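How to run a jewellery sorting session at home with the hand-held grippers

Written for members of the Brakel student robotics club, small objects group

In our club we record a lot of pick-and-place work, and most members begin with cups and boxes. Jewellery comes later, when your hands are already used to the grippers. Please read the whole page before you take the case home.

1. What you need

A pair of hand-held grippers from the club case, charged and with clean pads. A shallow box without a lid. Ten or more pieces of jewellery which you do not mind to drop. Please leave anything valuable in the drawer. My own set comes mostly from a flea market in Trasitz, and one brooch in it has 1972 scratched on the back.

Choose pieces that are different from each other. A stiff bangle, a soft chain and a small ring each ask for a different movement of the wrist, and the students who train the Drurnari model want all three kinds.

2. Prepare the place

A table is good, but a bed is also allowed and many of us use one. The soft surface gives way when you press, so you learn quickly to press less. Pull the cover flat before you start and put the box where you can reach it from both sides without leaning.

Put some pieces in the box and leave a few outside. Do not arrange them nicely. They should lie a little over each other, as they do in a real drawer.
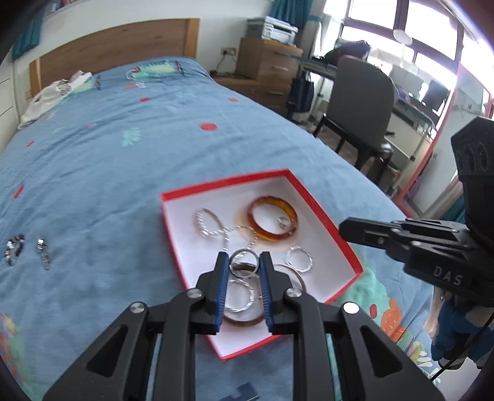

Small rings are the most difficult part of this task, and I advise you to do them first, while you are still fresh. Open the fingers only a little wider than the ring and come down slowly from above. When the ring is between the two blue pads, as the silver one is here, stop for a moment before you close. If you close while your hand is still moving down, the ring often jumps away. Hold the second gripper near the side of the box but do not let it enter until the first one has finished.

3. The order of work

Start the recording and keep both grippers still for 7 seconds. The software uses this part to find its zero position, and a session without it cannot be used.

Take one piece, lift it, move it to its new place and put it down. Open the fingers fully before you go to the next one. Many beginners open them only half, and then the pad catches the chain of the neighbour.

For chains, take the end and not the middle. If the chain is lying under a bangle, move the bangle first. For bangles, put one finger inside and one outside, and lift straight up. A bangle that is taken from above with both fingers outside will usually turn and fall.

If a piece falls, do not pick it up by hand. Take it again with the gripper and continue. A failed grasp is useful too – we mark it later in the Um tool, with the label "retry".

4. Between two takes

Return to the start position and open both fingers wide, so that the pads are far from each other and the box stays free in front of you.

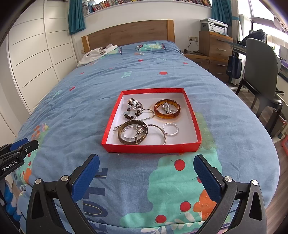

Keep this position until the counter on the laptop goes to the next number. Then change something before you continue: turn the box a quarter, or put a bracelet on top of the others. Two takes with the same arrangement count as one in our list.

A full session is 100 takes. You can divide it over two evenings, but please write this in the session note. The group goal for the term is over 200 takes from each member, so two sessions and a few extra are enough.

5. When you finish

Wipe the pads with a dry cloth. Check the ridges for thin chain links, they like to stay there. Copy the files to the club drive the same evening and bring the case back before the August break, with the cables rolled and not folded.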